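Aligning a Gripper to a Processor Socket from the Wrist View

Arkstead Laboratory - Methods and Guides

Purpose of this guide

This guide sets out how to prepare, record and check approach trials in which a robot gripper is brought over the processor socket of a computer motherboard. It follows the Pastach procedure, which estimates the position of the socket from the wrist camera alone and does not use a fixed camera above the bench. It is written for new members of the laboratory and for visiting students who have completed the arm safety induction.

The guide covers the approach only. Opening the socket lever and lifting the processor are dealt with separately and should not be attempted from these instructions.

Background to the method

Earlier work at Arkstead treated the gripper as a nuisance in the wrist view. The pixels it covered were masked out and the socket was located from whatever remained. Results were good at a distance and poor in the last part of the approach, when a finger may hide one corner of the processor and the shadow of the gripper may fall on another.

The Pastach procedure keeps the gripper in the calculation. The outline of the finger is known from calibration, so the place where it crosses the edge of the processor is itself a measurement. Corners that remain visible are matched to a stored plan of the board, and the hidden corner is filled in from the plan and the crossing point together. The estimate is given a confidence score, and the arm may continue only while that score stays above the limit set for the trial.

Before you begin

Use a scrap motherboard from the teaching stock. Confirm that it has been disconnected from all power and that any cooler has been removed. The processor may remain in its socket with the retention frame closed.

Wipe the top of the processor with a dry cloth. Smudges do not prevent a trial from running, but they change the way the metal reflects light, and their presence should be entered in the trial notes.

Two people are required for every session. One operates the arm and the other keeps a hand near the emergency stop. These roles may be exchanged between trials but not during one.

Step 1. Fix the board

Secure the board or its case to the bench plate. Press gently on each side and check for movement. A board that rocks under light pressure will spoil the height estimate and must be fixed again.

The board need not be square to the bench. The procedure was designed for boards lying at an angle to the camera, and a set of trials in which every board is neatly aligned is of little use for testing it.

Step 2. Load the board plan

Select the plan that matches the board. Each plan records the outline of the processor, the outline of the socket, the mounting holes near it and the direction of the memory slots. The memory slots matter more than new users tend to expect. A processor looks much the same after a quarter turn, and the slots settle which way round the board has been placed.

If no plan exists, do not adapt one from a similar board. Ask for a new plan to be made.

Step 3. Calibrate the finger outline

Move the arm to the calibration position over the plain grey card and record the finger fully open, half closed and fully closed. Compare the drawn outline with the live view. The line should follow the tip closely on both sides.

Repeat this step whenever a finger has been removed or a screw on the gripper has been tightened. A small change in the angle of a finger is hard to see by eye and shows up later as a steady error to one side.

Step 4. Set the lighting

Switch on the overhead light and wait until the exposure reading is steady. Strong glare on part of the board is acceptable provided that it does not cover the socket. Move the lamp if the processor appears as a plain white shape with no clear edge.

Leave the room lighting unchanged until the session ends. Trials begun in daylight and finished after dark cannot be compared fairly.

Step 5. Run the approach

Start from the raised position with the whole socket in view. The arm descends in stages, pausing at each one while the estimate is made. At every pause the operator should check that the drawn outline of the processor agrees with the live view, including the part behind the finger.

If the outline jumps or turns, stop the trial and save it as it stands. Failed trials are kept. They must not be deleted or repeated under the same trial number.

The approach ends with the fingertip above the board and clear of it. Contact with the board at any stage counts as a failure and must be reported - even where no mark has been left.

Step 6. Check and mark the corners

Open the saved images and mark each visible corner of the processor by hand. Where a corner is covered by the gripper, choose "covered" and do not guess its position. Where it lies in shadow but can still be made out, mark it and choose "shaded".

These two labels were once a single label, and the change made a clear difference. A shaded corner still gives useful information, whereas a covered one gives none, and joining them hid the main strength of the method.

Results to date

The current set holds 2885 marked images from 62 approach trials on 8 boards. The procedure held its estimate to the end of the approach in most trials where the memory slots stayed in view. It was weakest where glare and shadow fell on opposite sides of the processor, and work on this fault continues. Users who meet it are asked to save the lighting notes with the trial.

The final view shows the sort of overlap dealt with in Step 6, with the finger across the lower-left corner of the processor and shadow over its lower right.

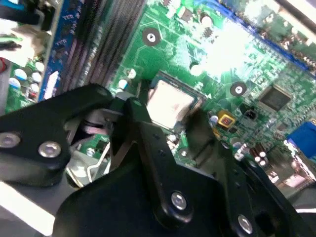
Prepared by Athina Bakalis
Robot Methods Group, Arkstead Laboratory
Last revised: February

Board plans are held in the Brovwood store, under the name of the board maker. Requests for new plans should be sent to the methods desk with a clear view of the whole board and a note of its size.

Corrections to this guide are welcome and should quote the step number.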